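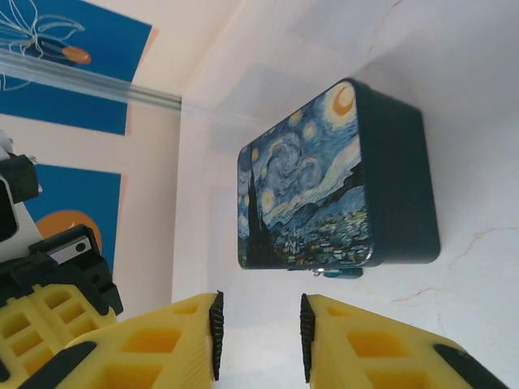

Teaching by hand, one grasp at a time

Programming a two-armed robot to put a set of keys in a tin is possible, in the sense that most things are possible with enough lines of code. The geometry of the tin can be written down. The geometry of the keys can't, or at least not usefully, because a key ring has a different shape every time it is picked up. The team working on the Grirkov project in Verkville gave up on scripts for this kind of job in March and moved to demonstration.

The principle is old. A person performs the task through the robot, the robot's joint positions and camera views are recorded, and a model is trained to reproduce the link between the two. What has changed is how many recordings can be made in a working day, and how much attention is paid to the ones that go badly.
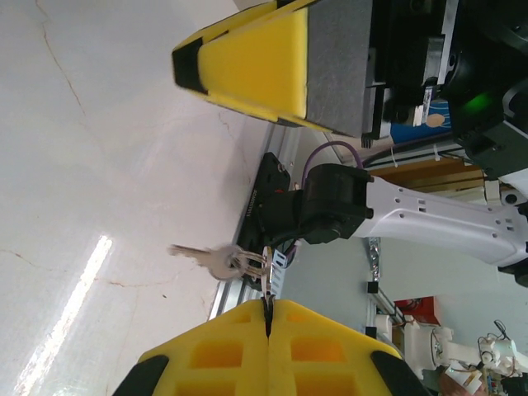 Sorcha MacAulay
Contributing Editor, Automation

Two methods are in use at Grirkov. In the first, the operator takes hold of the arm and moves it through the motion. This gives good contact forces but puts a body in the way of the fixed cameras. In the second, the operator works at a pair of smaller leader arms, and the larger arms follow. The delay is short enough to be ignored for slow work. For anything that swings, it is not.

Rosimeire Caldeira, who runs the recording sessions, prefers the second method and is frank about its cost. "With your own hand you feel the ring slip before you see it," she says. "Through the leader arms you only see it. New operators squeeze everything too hard for the first week."

The current set holds 634 demonstrations of the key task, of which 547 were kept for training. The rest were rejected for long pauses, collisions or a grasp the operator had to correct more than twice. A few corrections are left in on purpose – a model that has never seen a recovery has no idea how to make one. 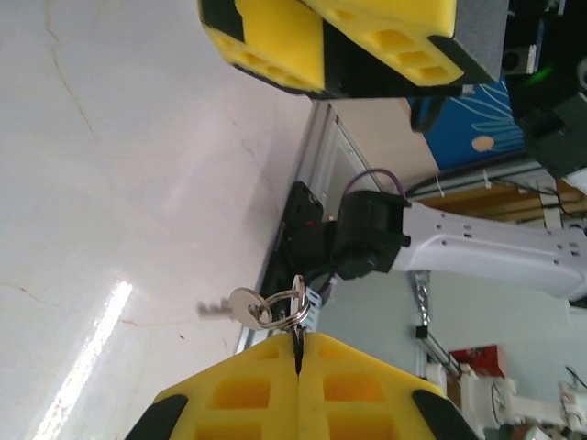
Grasp choice is where operators differ most, and where the written protocol is now strictest. Early sessions allowed any hold on the bunch, and the trained model averaged them into a grip that matched none. The rule today is to take the fob. With the yellow fingers closed on that small black piece, the key is left projecting to one side over the tabletop, free to turn on its ring, and the operator has to allow for where the blade will end up before moving off. Caldeira asks for a pause at this point if the bunch is swinging.

Each session is limited to 20 minutes. Beyond that, path lengths grow and the recordings become harder to use. The next round will bring in 24 operators from a partner site at Flestudwood, most of whom have never driven a robot, with the same protocol and the same tin. Grirkov expects to retrain once their recordings have been checked.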